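TEVUNBY RESIDENTIAL HALL ASSOCIATION
Furnishings and Common Rooms Group
Minutes of the regular meeting

Date: Friday, June 30, 2023
Place: Ground floor reading room, Tevunby Hall
Present: five members of the group, the hall manager, and the recording secretary
Apologies: two members
Quorum: met

1. Call to order

The chair called the meeting to order at 5:30 p.m. The agenda was adopted with one change: the item on bicycle storage was moved to the next meeting at the request of the hall manager.

2. Minutes of the previous meeting

The minutes were approved after a correction. Under item 4, "second floor landing" should read "third floor landing."

3. Matters arising

3.1 Door closers. The closer on the laundry room door has been adjusted. The one on the east stair is still slamming and the contractor has been asked to return.

3.2 Lost property. The box in the front office was cleared on the date posted. Unclaimed clothing went to the thrift shop on Antoniadis Street. Two umbrellas and a set of keys are still being held.

3.3 Shelf labels. Deferred. The labels received were the wrong width for the shelf rails and have been returned to the supplier.

4. Furnishing of the study rooms

4.1 The hall manager reported that 17 study rooms are now in use on the upper floors. Of these, eight have new curtains. The remaining rooms still have the old roller blinds, several of which do not stay down.

4.2 The group reviewed the arrangement of the desk and window in the corner study room, which had been suggested as a pattern for the other rooms. Members were in general agreement that the white pleated curtain suits the orange wood of the desk and that the hem, which ends just above the back edge of the desk, is at a practical height. One member asked that this height be written into the next order, as full-length curtains in the old music room were repeatedly caught behind the furniture.
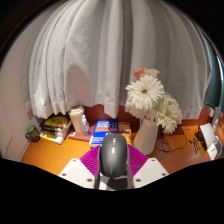
Item 4.2: Desk and curtain, corner study room, with flowers and reading material.

4.3 There was discussion of how much should be kept on the desks. The hall manager's view was that a resident sitting down to write needs a clear working space, and that the stack of books and magazines would be better on a shelf. Other members felt that some reading material should stay within reach and that a bare desk makes the room look like an office. It was agreed that one small stack per desk is acceptable and that it should be straightened when the rooms are cleaned.

4.4 Trays. The group spoke in favor of the flat reddish-brown tray. Drinks and small bottles should be set down on a tray wherever possible, given the glossy finish of the desk. Ring marks on the table in the second floor lounge were mentioned. The hall manager will find out whether matching trays can be bought for the other study rooms and will report the price before any order is placed.

4.5 Lidded containers. A member proposed that only drinks with lids be allowed in the study rooms. After discussion the proposal was put to a vote and carried, four in favor and one opposed. The member opposed asked that the minutes record a concern about enforcement.

4.6 Flowers. The white daisies with the single pink bloom were well received. Members asked that tall vases be placed well to one side of the writing area and far enough forward that the blooms do not press on the curtain. Staff are to change the water twice a week. No decision was made on whether flowers should be supplied in every room. The existing flower allowance covers the entrance hall and one further room only.

5. Curtain order

5.1 Two written quotations had been circulated. Flikora offered a lined pleated curtain in white, made to measure, with fitting included. Bremico offered a similar curtain, unlined, with fitting charged by the room.

5.2 The quotation from Flikora was $347 per room. The Bremico quotation was lower for the fabric, but the hall manager noted that the fitting charge would bring the two close together.

5.3 A member asked about laundering. Flikora states that its curtains may be machine washed at a low temperature. Bremico had not answered this question by the time of the meeting.

5.4 RESOLVED, that the hall manager obtain a written answer from Bremico on laundering and a fabric sample from each firm, and that the decision be taken at the next meeting. Carried without opposition.

5.5 It was noted that the work should be finished before the December recess, when the upper floors are closed for cleaning.

6. Reading room

6.1 The lamp nearest the door flickers. To be reported to maintenance.

6.2 Residents have asked for longer evening hours. The group has no authority over opening hours and will forward the request to the hall council with a note of support.

6.3 Magazines. Back issues are to be kept for one year and then offered to residents. Members were reminded that magazines taken to the study rooms should be returned to the rack.

7. Other business

7.1 A member asked whether the notice board by the mailboxes could be moved to a lower position. The hall manager will look into it.

7.2 The group recorded its thanks to the cleaning staff for their work during the recent room changes.

8. Actions

Hall manager: fabric samples and laundering details (5.4); price of trays (4.4); notice board (7.1); report lamp (6.1).
Recording secretary: notice on lidded drinks for posting in the study rooms (4.5); forward request on evening hours (6.2).
Chair: revised wording on curtain height for the order (4.2).

9. Next meeting

The date will be set by the chair and posted on the notice board. Bicycle storage will be the first item.

The meeting was adjourned at 6:50 p.m.

Minutes submitted by the recording secretary. Subject to approval at the next meeting.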